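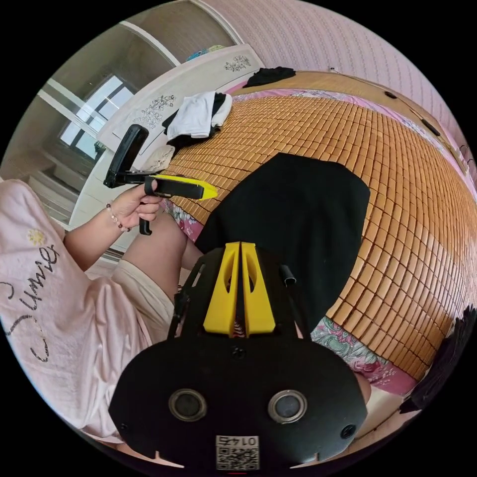 Tile sleeping mats move from guest rooms to laundry trial

Sillcombe — A summer bedding trial run by textile care firm Cokard has been extended by three months, after housekeeping staff asked for more data on how bamboo tile mats behave when they are also used as a folding surface.

The mats are made of small rectangular bamboo tiles set in rows and are laid over the bottom sheet in hot weather. One of the trial beds has its mat over a pink floral sheet, with dark garments and a folded white one on top. The tiles lie in curving rows, and the sheet shows at parts of the edge.

Cokard placed 26 mats in furnished rental units in Sillcombe. Tenants agreed to sort and fold clothing on the bed once a week and to record the garment type, fabric colour and any snagging. The log now holds 1,000 entries.

Imani Pennington, who manages the trial, said snagging was low for woven cottons and higher for loose knits. Most of the marks were found at the cord between tiles, where the cord had worn and a fibre end stood proud of the surface. Dark fabrics were entered separately, as lint and bamboo dust show more readily on them.

"A large flat piece is the harder case," Pennington said. "It covers the joints, so the person folding can't see where the mat has lifted. We ask them to pull the mat taut at the foot of the bed first."

The firm's current handling sheet gives the following order: clear cushions to the head of the bed, flatten the mat, spread the largest item, fold it in from the long sides, then deal with the smaller garments. Crumpled items are to be shaken out away from the tiles.

Cleaning is covered under a separate schedule. Mats are wiped along the grain with a wrung-out cloth and stood on edge to dry for 16 hours. Machine washing is excluded. Mats with a cracked tile are withdrawn and restrung by Akande, a repair workshop, which reports that the outer rows account for most of its work. Rolled storage is preferred to folding, with the tile face outward.

Orlando Ospina, who buys linen for the Fosik rental group, said his properties would wait for the extended results before ordering. His main concern is mat movement on fitted sheets. Cokard is testing corner ties on part of the trial stock, but has not released figures for slippage.

A revised handling sheet is due in June. Replacement cord in a darker colour will be supplied to the participating units at the same time.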